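I've been collecting demonstrations with the hand-held gripper since August and people keep asking me what that looks like day to day. Thread.

The goal this round is one task: move loose material from the table into a tray. We want 1000 good examples before anyone trains anything. Good means the person finished the task, didn't drop the tool, and the tracking held the whole way through.

I work in the back room at Nastside. The other person on this is Hajnalka Szűcs. She wrote the task sheet and she decides what gets thrown out. I do most of the hand work.

You hold the tool like a big pair of tongs. It has a camera on it and two fingers. The camera sees what the fingers see, and that is all the model gets, so you have to learn to stop looking at the table with your own eyes and think about where the tool is pointing. It took me longer than I'd like to admit.

Every example starts with the fingers open and some clear table in view. Hold still for a count of 4, then go. If you start moving too early the software can't line up the first part and the whole thing is lost.

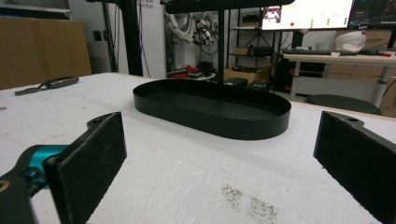
Tool view. Fingers open, felt pads on the inside faces, gray-brown bits in front, black oval tray farther up the table.

About the felt, since someone asked last time. Bare plastic fingers slide on anything smooth. We tried rubber and it grabbed too hard, so people started twisting their wrists to let go of things and the twisting ended up in the data. Felt is in between. It does pick up dust. I go over the pads with tape at every break.

The background is messy on purpose, or at least we stopped cleaning it up. An early set was shot against a plain curtain and the model did fine in front of the curtain and badly everywhere else. Now we leave the monitors and shelves and boxes where they are and let people move stuff as they need to.

What we do control is the start. Tray position comes off a list. There are 8 positions and you take the next one down, even if you liked the last one better. Left alone, everybody puts the tray in the same comfortable spot. I did it for a whole morning before Hajnalka pointed it out, and she kept only a small part of that set.

A session is 45 minutes and then you stop. Past that your hand gets tired and you start cutting corners. You close the fingers before you're lined up, you drag when you should lift. You don't notice, but it shows when you play the examples back one after another.

Small particles are the hard part. You can't really pick them up with two flat pads. You gather them into a little heap first, then pinch what you can and carry it over. Some people gather toward themselves, some push away. We keep both. The task sheet says how it should end, and it doesn't say much about how to get there.

Things that get an example thrown out: tracking jumps, your free hand goes in front of the lens, you bump the tray and then fix it by hand, you talk to someone and stop partway. That last one is most of mine.

Things that do not get thrown out: spilling a little and going back for it. We want those. A model that has only seen clean runs has no idea what to do when it drops something.

Someone asked why we don't just drive a robot arm by remote and record that. We did, on the Nokus project. It's slow. You get cleaner motion numbers, but far fewer examples in a day, and new people need a lot of practice before anything they record is usable. With the hand tool I can have somebody recording before lunch.

The downside is that a person can do things with their arm that a robot can't. You lean over, you swing your elbow out, you reach way past where a real arm would stop. So every set goes through a check that asks if a robot could have followed the same path. The check is called Siregar for reasons older than my time here. Fast wrist flips fail it nearly every time.

Labeling is light. Each example gets the tray position, who held the tool, and done or not done. We used to write a sentence for each one, but the sentences all came out the same, so we dropped it.

If you're setting up something like this, my advice is to play your data back the same day. Pads come loose, lenses get smudged, a screw backs out a little. Better to lose one session than a week of them.

Next up is the same task on a different table, using the Treteck mounts. I'll post again when we're into it. Questions are fine, I'll get to them after 4.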